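Project report, Mar 27, 2023

## Can a machine put the shelves in order yet?

Our group spent the term on one chore: getting a simulated two-finger gripper to reach a shelf and open what is near it. We built on the Henimness simulator, with the Nikcombe controller for the arm. The shelf is a lattice of square cubbies, left bare for the reaching runs. We ran 100 trials of reaching and 38 of pulling. 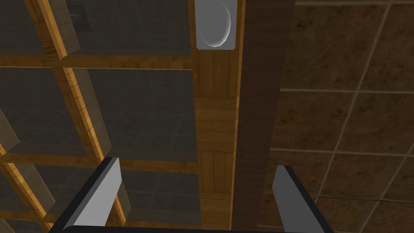
How close is this to doing the job in a real home? Still far off, going by our numbers. The gripper got to its target in nearly all reaching trials, but a pull needs the right angle as well as the right spot.

### Pulling

The pull runs used a gray plate with a rounded handle, mounted flat on a wooden board. Seen from low down, the board runs at a slant – the approach has to be worked out again each time. Only 35 percent of pulls passed our check.
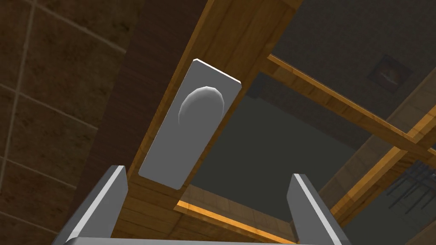
Stöckli read the draft and wrote that a person would get the pull right on the first try, so a success rate means little without the time taken. We added timing after that. The full log has 1,037 entries and is stored with the code in the Hirner folder.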